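Handout 5: Comparing grippers on a wiping task

Right, last time we got as far as fitting the wrist brackets, so I'll assume you've all got the Jultholm notes open and know which screws go where. What I want to get into now is how you judge a gripper when the job is soft and messy, because lifting blocks tells you very little about towels!

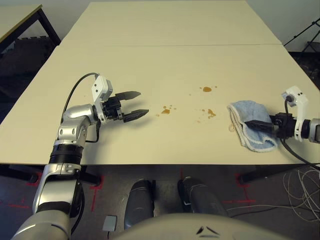

Fig. 1. Left gripper open over the table, right gripper pressing on the towel, spills between them.

My rule for a fair comparison is dull but it works: same towel, same table, same controller settings, and change one thing at a time. I score 50 runs per finger set (I know, it's a lot of wiping) and I write down the grip setting before I start, which on the Vitier controller is 56. Please don't nudge it halfway through because a run looks feeble. Feeble runs are data too.

Then there's the second arm. You can park it, or you can keep it up over the table ready to help, and the two give you rather different planning problems. I like it up.
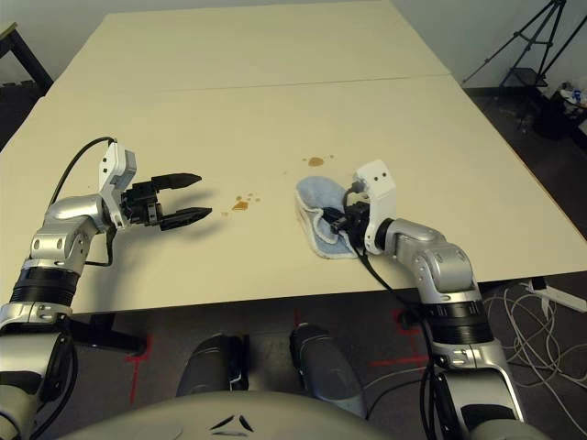
Danai Gavalas wrote back that she'd park it every time, as a hovering arm eats into the space the wiping arm can use and muddles the comparison. Fair enough, and if you go her way just say so in your write-up.

Now, pressing. With a cloth you can pinch it, or you can push down on it and drag, and most of you will reach for the pinch first. Try both! Pushing down asks far more of the wrist than of the fingers, so look at the arm's load readings as well as the finger ones.
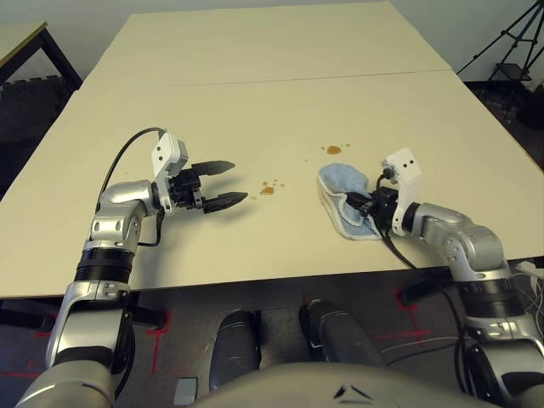 Fig. 2. Cloth held against the tabletop by the right gripper.

Cameras next. The head view is lovely for planning where to wipe, but the arm can get in the way of the very patch you care about. The wrist view is close and personal, with a great chunk of it taken up by fingers. I'd log both and decide later (the Psarras scripts will line up the timings for you).

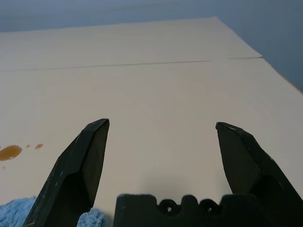

One reader of the June version asked whether the wrist view is any use once the towel is under the fingers, and suggested scoring from the head view alone. I'd still keep both, but do try it her way on ten runs and bring me the numbers.

For next time, read the Komomden chapter on finger shapes and bring your score sheets.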